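Comparing Two Grippers and Two Wrist Cameras on a Countertop Task

Project report, Robotics Lab elective, November

1. What we set out to check

The course handout says the Tenden gripper is "suited to household items." The page for the Gresow gripper says almost the same thing in different words. Neither one says which household items, how heavy, or how many times in a row. Our group doubted that either claim meant much, so we made it the topic of the project.

We compared two grippers (Gresow and Tenden) on the same arm, with two wrist cameras (one from Iordache and the lab's older one). The controller was the Plareck unit that was already bolted under the bench. We did not get to compare controllers. We had planned to, but the second one was in use by another group until the week of the deadline.

2. Setup

The arm was driven by hand through a leader arm, so a person decided every motion. This matters for reading the results. When a lift failed, part of the failure could belong to the driver. All 4 members of the group took turns driving, and we swapped the gripper between turns so that one hardware setup would not get all the practice. By the end everyone was better than at the start, and the swapping only partly cancels that out.

The items were a plastic basket, a sponge, a mug and a folded dish towel. The basket was the one we argued about most. It has a thick rounded rim and walls full of holes, and a fingertip that lands on a hole has less to push against than one that lands on solid plastic.

A trial counted as a success if the item left the countertop and stayed up for 3 seconds. We know that is a low bar. Carrying and placing would have been a better test, but we ran out of lab time.

3. Results

We logged 722 trials in total. The camera footage came to 2123 short clips, more than the number of trials, as the recorder started a new clip every time the driver paused.

On the mug and the sponge we could not tell the grippers apart. Both did fine. A student with no training could lift the sponge with either one, and we don't think this says anything good or bad about the product pages.

On the towel, the Gresow gripper did better, but only for two of the four drivers. The other two got the same score with both. We would not buy a gripper based on that.

On the basket, the Tenden gripper did better when the driver took hold of the rim, and worse when the driver went for a side wall. If you mix both kinds of grab into one score, the grippers look equal. We nearly reported it that way. It was only on going back through the clips that we started sorting them by where the fingers closed. We did the sorting ourselves, knowing which gripper was which, so some wishful thinking could be in there.

4. The cameras

The Iordache camera gives a sharper picture. Before the project we all assumed this would lead to more successes, and it did not. With a large item close to the wrist, the main trouble is that the item hides the fingers. A sharper picture of the wrong side of a basket is still a picture of the wrong side of a basket.

Drivers said they preferred the Iordache view anyway. Their success rates did not go up with it. We are reporting both facts and leaving it there.

A busy background was our other worry. The patterned wallpaper behind the counter has blue leaves and orange fruit on it, and we expected drivers to misjudge edges against it. A turquoise basket near blue leaves sounded like a problem on paper. None of the drivers complained about it. A program trying to find the basket on its own might, but we did not test one.

5. What we don't trust

The finger pads on the Tenden gripper were newer. We noticed this on a Friday, with most of the trials done. New pads could explain the whole rim result.

We also never measured grip force. The Plareck controller shows a force number on its screen, but with the gripper closed on nothing it did not go to zero, so we left that number out of the report.

6. If another group continues this

Change the pads first and run the basket trials again before believing anything in section 3. Decide ahead of time where on the basket the driver has to grab, and write that down for each trial. Add a second camera off to the side, even a cheap one, and check whether it helps more than a better wrist camera does. Our guess is that it would, but we guessed wrong about the Iordache too. 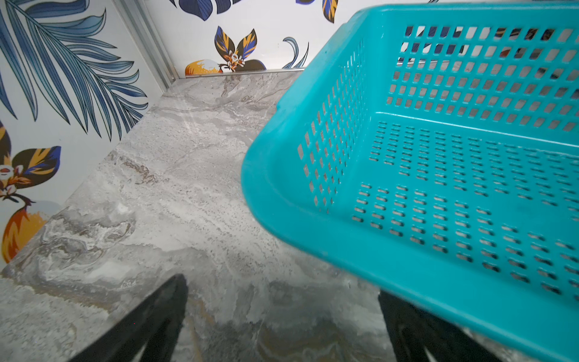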